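Muvura 300 Heated Drying Cabinet

Last updated: November 2020

The Muvura 300 is a freestanding drying cabinet for homes, small guest houses and changing rooms. It dries hanging and flat items with moving warm air at low temperature. There is no drum, so wool, swimwear and items with glued or printed parts can be dried without tumbling. The cabinet takes the place of a clothesline in rooms where a line is not practical. It does not replace a tumble dryer for large daily loads.

How it works

A fan in the base draws room air through a washable filter and across a sealed heating element. The warm air rises through slots in the rear wall and leaves through an outlet in the top panel. The outlet can be left open to the room or connected to a duct. A humidity sensor near the outlet tells the controller when the load is close to dry. The heater then switches off and the fan runs for a further 20 minutes to bring the contents down to room temperature.

The sensor works best with a mixed load of at least four items. With one or two light items the cycle may end early. Use the timer setting for these.

Hanging space

The upper section has three pull-out rails, each with a lock at full extension. Rails may be removed without tools to make room for long coats or robes. Two wire shelves fit below the rails and can be set at any of five heights. Load the rails evenly. Items should not touch the rear wall, where they will block the air slots and slow the cycle.

Shelves are coated wire. Replace a shelf if the coating is chipped through to the metal, as rust will mark light fabrics.

Controls

- Auto: runs until the sensor reads dry, at the normal heat level.
- Gentle: runs at 33 °C for wool, silk and elastic fabrics.
- Timer: set in steps of 20 minutes, up to six hours.
- Air only: fan without heat, for airing stored items.

A child lock holds the current setting. To set or release it, press and hold the Timer key for three seconds. Opening the door pauses any cycle. The cycle picks up where it left off if the door is closed within ten minutes.

Placement

Stand the cabinet on a hard, level floor and fix it to the wall with the bracket supplied. Leave a hand's width of clear space above the outlet. In a room with no window or exhaust fan, use the duct kit. Damp air released into a closed room will settle on cold surfaces and lengthen drying times.

Storing dried items

Let items cool fully before folding. Towels stacked while still warm can hold moisture in the thick edges. Open shelves or open-top baskets are suitable for finished loads – closed plastic boxes are not, unless the load has been left to air overnight.
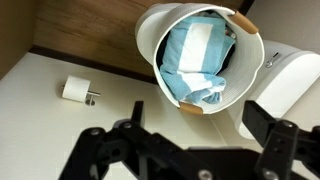 Care and service

Rinse the filter every 20 cycles and let it dry before refitting. The controller shows a filter light as a reminder. The fan motor is rated for 4,000 hours and can be changed from the front without moving the cabinet. Door seals are a wear part and are sold singly.

Accessories

- Duct kit with wall plate (Flestwood)
- Glove and boot rack, fits the lower shelf position (Grivwood)
- Spare filter, pack of two
- Extra pull-out rail

Ordering

The cabinet ships flat on a pallet with the door packed separately. Assembly takes two people. Orders and parts requests are handled by Arancibia, attention Edgardo Villanueva. Quote the serial number from the plate inside the door when ordering seals or rails – units built before July use a narrower seal.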